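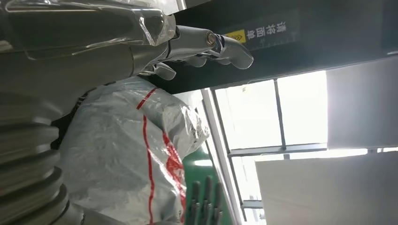 Silver robotic arm and hand, with clear plastic film over the forearm.

DRELIS WRESTLING CONFIRMS FORMAT AND VENUE FOR ZAVISOW TAG LEAGUE

CLALLETEO, 7th January — Drelis Wrestling today confirmed the format, venue and ticketing arrangements for the Zavisow Tag League, a round-robin tournament for professional tag teams. The league will be held at the Engebretsen Arena in Clalleteo and will conclude in July with a single-match final for the vacant Drelis tag team championship.

The field consists of seven teams. Each team meets every other team once. League matches carry a 20-minute time limit. A win by pinfall or submission is worth two points, and a time-limit draw is worth one point to each team. Wins by countout or disqualification are worth one point to the winning team. A double countout or double disqualification scores no points for either side.

The two teams with the most points advance to the final. Ties are settled first by the result of the match between the tied teams, then by the shorter combined time of their league wins. The final has no time limit and must end by pinfall or submission.

Tag rules will be enforced more strictly than at previous Drelis events. The legal wrestler must make hand contact with a partner who is holding the tag rope. After a tag, the outgoing wrestler has four seconds to leave the ring. A second violation by the same team in one match will result in disqualification.

"The old rulebook left the tag count to the individual referee, and the results varied from one night to the next," said Sylvie Lapointe, director of competition at Drelis Wrestling. "Every referee assigned to the league will work from the same text. Teams have already received it."

If a wrestler is not medically cleared, the team may name one substitute for the remainder of the league. Points already earned are kept. A team that withdraws entirely forfeits its remaining matches, with two points awarded to each scheduled opponent.

The Engebretsen Arena will be configured for 1,794 seats per event, including 260 at ringside. Entry will be from the north side of the building only — the east doors are reserved for talent and production staff. Seats purchased as a league pass remain the same for all dates, including the final. Single-event tickets will go on sale after the pass period closes.

All league matches will be recorded in full and posted to the Drelis subscription service without edits to match time. The final will be shown live. Team names and the order of matches will be published separately.

About Drelis Wrestling
Drelis Wrestling is an independent professional wrestling promotion based in Clalleteo. It stages singles and tag team events throughout the year and operates its own training school.

Media contact: Sylvie Lapointe, Drelis Wrestling, Clalleteo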